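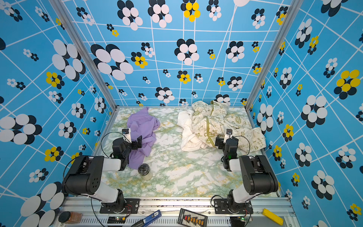 Rerko twin-arm teaching cell, with patterned wall panels and marble-effect floor film fitted.

Rerko Twin-Arm Teaching Cell

The Rerko is an enclosed bench cell for teaching cloth handling and other two-handed jobs by remote control. The operator moves a pair of hand-held leader arms and the 2 arms in the cell follow. Joint positions, gripper opening and camera pictures are saved together, one file per attempt.

Both arms are mounted side by side on an aluminium rail along the near edge of the floor. Each turns on its own base and has a camera mount above the gripper. The control boards sit on the rail below the arms, where the wiring can be reached without taking the cell apart.

Wall panels and floor film
The 3 walls take printed film. The cell shown has a sky-blue grid with white, black and yellow flowers, and a green, white and yellow marble film on the floor. Change the film between sets of recordings if you want the same task against different backgrounds. Films can be ordered singly.

Teaching by hand
Hand guiding is set in the Zisell software supplied with the cell. The motors go slack and you move the arms yourself. Hold both arms before switching over, as they will drop if left unsupported. We suggest hand guiding for short moves such as a single grasp, and the leader arms for folding, sorting and anything that needs both grippers at once.

Starting positions
Garments can be left bunched or overlapping at the start of an attempt. Put the same items back in a new arrangement each time. A jar or similar object may be left on the floor among the cloth.

Storage
The Zisell recorder holds 2,000 attempts before it needs clearing. Attempts can be replayed, trimmed or deleted from the operator's screen.

Supplied with the cell
Arms, leader arms, rail, frame and wall panels
Control boards and cables
Zisell software on a memory stick
One set of wall and floor film

Not supplied
Computer, screen, garments and hand tools

Delivery
Built to order at Skellcombe. Allow 16 working days. Orders placed in December are sent out in the new year.

Page updated 23/11/2022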